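Vasos que vuelven: una conversación con Kekeli Akpalu 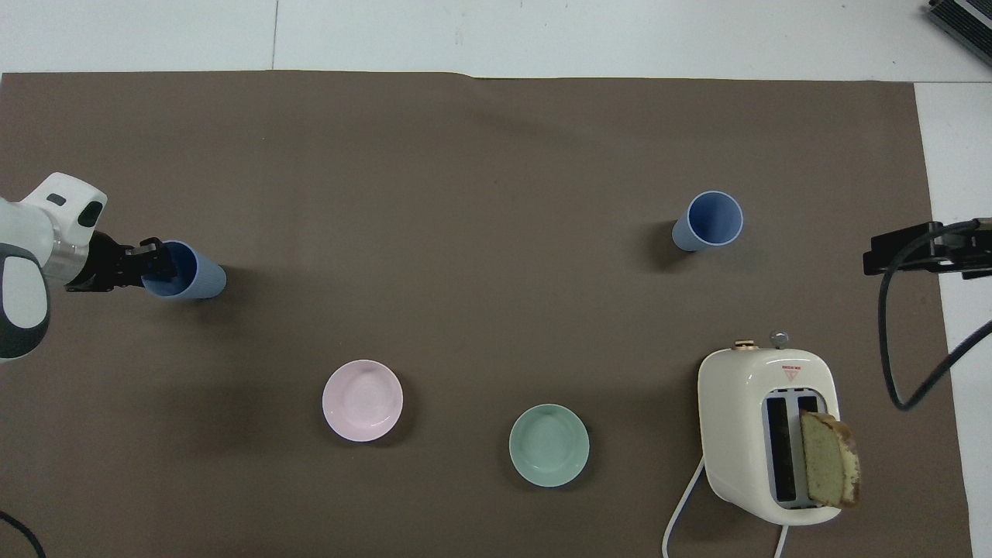
Kekeli Akpalu llega a la entrevista con diez minutos de retraso y pide disculpas dos veces. Viene de discutir con un proveedor de cajas. Desde hace cuatro años dirige Brasside, una pequeña empresa que alquila vasos reutilizables para conciertos, ferias y fiestas de barrio, y me dice que la parte más difícil de su trabajo son las cajas.

«La gente me pregunta siempre por el vaso», explica. «Si es bonito, si es grueso, si pesa. Muy bien, son preguntas correctas. Pero un vaso sin caja no llega a ningún lugar, y si la caja no cierra bien, el vaso llega con polvo y hay que lavarlo otra vez.»

Nos sentamos en la oficina del almacén, en el polígono de Lenstead, con un café que él prepara en un hornillo muy pequeño. La puerta se queda abierta y durante toda la conversación se oye la máquina de lavado. Al principio me molesta un poco para tomar notas. Después me acostumbro.

Le pregunto cómo empezó. Akpalu trabajaba como camarero en los veranos, en el festival de Gasesside, y una de sus tareas era limpiar el prado por la mañana. «Caminábamos en línea, como las personas que buscan un anillo perdido. Cada uno con su bolsa. En el segundo verano yo pregunté al organizador cuánto pagaba por los vasos de usar y tirar, y él no lo sabía. Sabía cuánto costaba el escenario, los músicos, los baños. Los vasos estaban dentro de una factura más grande, con las servilletas.»

Pidió ver aquella factura y se la llevó a su casa. Con ella hizo el primer cálculo de la empresa, en un cuaderno que todavía conserva y que me enseña sin dejarme leer todas las páginas. El primer pedido fue de 2.615 vasos. No quería comprar tantos, pero el fabricante vendía por palés y el segundo palé salía casi al mismo precio.

— ¿Y cuántos volvieron de la primera feria?

«Menos de los que yo esperaba», contesta, y se ríe. «Pusimos un depósito demasiado bajo. Las personas pensaron que era un recuerdo barato. Yo vi familias que se marchaban con una torre de vasos en la mano, muy contentas, y no podía decir nada, porque habían pagado.»

El depósito es el tema del que habla con más gusto. Según él, hay una cantidad justa para cada público. En un concierto de noche tiene que ser más alta, pues al final hay cola y mucha gente prefiere perder la moneda y coger el último autobús. En una fiesta infantil puede ser casi simbólica, ya que los niños descubren enseguida que devolver vasos es un negocio. Me cuenta el caso de una niña que en una tarde entregó 71. «Su padre vino a preguntar si era legal. Le dije que sí, y que si ella quería, en verano podía trabajar con nosotros dentro de unos años.»

Priya Thibodeaux, la responsable del lavado, entra en este momento a buscar unas llaves y se queda de pie junto a la puerta. No había previsto entrevistarla, pero corrige a su jefe en una fecha y ya no se va. Ella trabajó antes en la cocina de un hospital, y de allí trajo la costumbre de apuntarlo todo: la temperatura, la hora, la cantidad de detergente, el nombre de la persona que abre la máquina.

«El lavado es fácil», dice Thibodeaux. «Lo que cuesta es el secado. El plástico no guarda el calor como el vidrio, entonces el agua se queda en el fondo. Si usted apila los vasos un poco húmedos, al tercer día huelen. No es peligroso al principio, pero huele mal y el cliente no lo perdona, y tiene razón.»

Durante el primer invierno secaban a mano, con paños, y terminaban a las dos de la madrugada. Compraron después un túnel de aire de segunda mano, que venía de una fábrica de conservas llamada Kpodo y que hubo que cortar para que pasara por la puerta. Thibodeaux lo recuerda con poco cariño. Akpalu, en cambio, cree que sin aquel túnel hoy no habría empresa.

Hablamos también de la duda que muchos lectores tendrán: si todo este transporte y toda esta agua caliente no anulan la ventaja. Akpalu no se molesta. Dice que depende de los kilómetros y de las veces que se usa cada vaso, y que por eso ha rechazado encargos lejanos, incluso alguno bien pagado. «Si tengo que conducir cinco horas para llevar vasos a una boda, mejor que la boda use los vasos del restaurante. Yo se lo digo así a los novios. Unos se enfadan y otros me dan las gracias.»

También hay vasos que se retiran. Thibodeaux los revisa contra la luz y aparta los que tienen rayas profundas o el borde dañado. Una grieta fina cerca de la boca basta para sacarlo de la rueda, aunque el resto esté perfecto. Los retirados se guardan en sacos hasta llenar un viaje, y una planta de la región los tritura. Quise saber qué se hace después con ese material y los dos reconocieron que no siempre lo saben. Les gustaría que la planta informara mejor, y han escrito ya dos cartas.

Para la temporada próxima tienen comprometidos 2.989 vasos en una sola feria, la mayor que han servido hasta ahora. A Akpalu le preocupa el personal más que el material. Quiere en cada punto de devolución una persona que sepa estar tranquila. «A medianoche, con música fuerte y una cola larga, alguien te dice que entregó seis vasos y tú has contado cinco. ¿Qué haces? Le das la moneda y le deseas buenas noches. Esto se tiene que enseñar.»

Thibodeaux no está del todo de acuerdo. Opina que con la moneda regalada se empieza y después todos han entregado seis. Discuten un momento delante de mí, sin levantar la voz, con la confianza de quienes ya han tenido esta conversación otras veces. Él propone dejar la decisión al encargado de cada punto. Ella quiere una norma escrita — una sola página, dice, pegada en el mostrador — y una hoja donde se anoten las diferencias.

Antes de irme pregunto a Akpalu si en su casa también usa los vasos de la empresa. Me contesta que no, que en casa bebe en vidrio, y que su madre le prohibió traer más cajas. Luego suena el teléfono. Es otra vez el proveedor, y Thibodeaux me acompaña hasta la salida.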